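Moving the sofa, and other small bravery

Sep 1, 2018 — by Cathal Dolan
Last updated: November
Reading time: 2 min

Hello again, all of you, and a special welcome to the new names on the list (we're up to 264 now, which I can hardly believe!). I promised last time I'd say how I was getting on with the front room at Horgan Cottage, and the short answer is slowly. The long answer involves a great many cups of tea, my sister's opinions, and 10 paint samples on one wall.

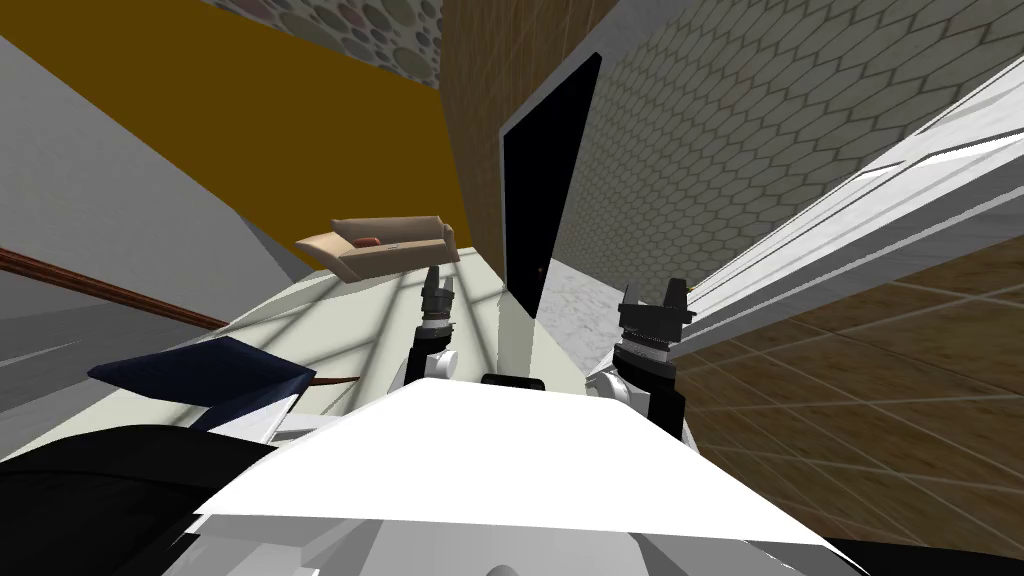
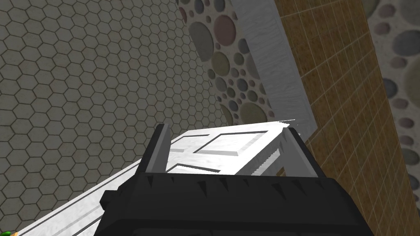
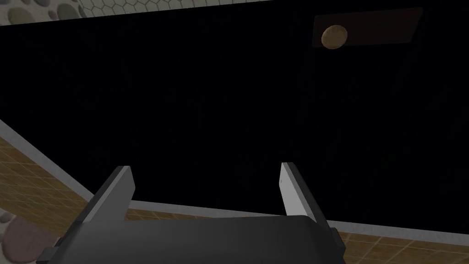 Colour has been my undoing from the start. I'd set my heart on a soft green called Nanora, and it looked lovely on the card, but in our north-facing room it went the shade of old pea soup by teatime — you have never seen such a gloomy wall. So I've gone back to warm colours, and if you're nervous of them too, have another look at the tan sofa in the first picture, as that's very nearly the tone I'm after for the chimney breast. My sister says it's beige. I say it's toast, and I'm the one holding the roller.

Next month I'll be tackling the floorboards, almost 100 years old and every one of them with a squeak. If you've sanded your own, do write and tell me what you used, and whether you'd hire the big machine again or just buy a large rug.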